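Flurnport Community Boards > Home & Household > Closets, Drawers and Boxes

Thread: Keep the pretty gift box or toss it?

gotness45
Joined March 2021
Posts: 223

Okay, settle something for me. I've got one of those shallow gift boxes, the kind with the nice printing that you feel guilty putting in the recycling, and it's become the place where every small thing in the living room goes to live. It's on the table right now and I want to turn it into an accessories box before I start on the hall closet. Knit stuff in one half, little odds and ends in the other. My sister thinks I should throw the whole thing out and buy a drawer organizer like a grown-up. Thoughts?

plainhem
Keep it! I've had a cookie box full of gloves on my closet shelf for years and it's held up fine. The trick is not stacking anything on top. Can we see what you're working with?

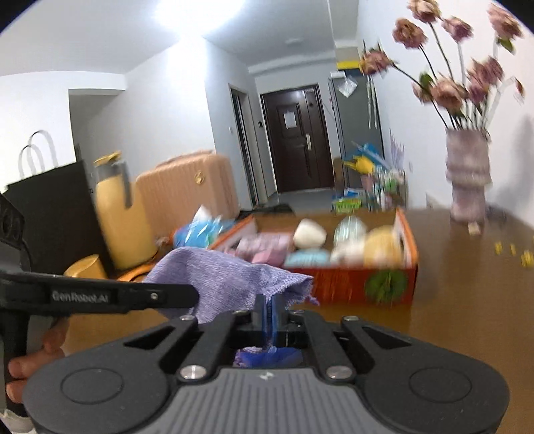

gotness45
Original poster

The box is the red-orange one, and the purple knit is the piece I can't decide about. It has a frayed edge with a little tassel of thread hanging off it. I love the color so it's not going anywhere, but does it go in with everything else or get its own spot? I'm leaning toward folding it flat on top like a blanket.

mohamedi_closets
Please don't put it on top. You'll lift it out every single time you want something else and that thread is going to catch. Fold it in thirds, then roll from the finished end so the frayed part winds up on the outside where you can see it. Then give it a shelf to itself.

plainhem
Gotta disagree on rolling. Rolled knits unroll themselves the second you look away, and then you've got a purple snake in the closet. Flat fold, always. And I'd fix that edge first. A few whip stitches with matching thread, ten minutes in front of the TV.

mohamedi_closets
I've rolled mine since forever and they stay put if you tuck the end under. Agree on the stitching though. Do NOT pull the loose thread, and don't snip it close to the fabric either.

civgate_attic
Am I the only one on your sister's side? Cardboard boxes sag, they collect dust, and you can't wipe them down properly. I tossed all of mine last August and got shallow plastic bins with lids. Best thing I ever did for that closet. Also that big yellow thing at the right end is hogging a lot of room, whatever it is it needs to move out.

gotness45
Original poster

Ha, fair about the yellow one, it's getting evicted. But I don't want plastic bins, I look at them all day at work (and the box has that green leaf thing on the front, come on, it's cute). What about the pink packaged stuff on the left, leave it in the packaging or take it all out?

plainhem
Leave it packaged if you're not using it this month. Stuff stays cleaner and you can pass it on later if you change your mind.

civgate_attic
Take it out. If it stays in the package it stays in the box forever. Ask me how I know.

gotness45
Original poster

Going with half and half. I'll stitch the edge tonight, fold it flat (sorry mohamedi!) and it gets the shelf. Will report back once I've tackled the closet.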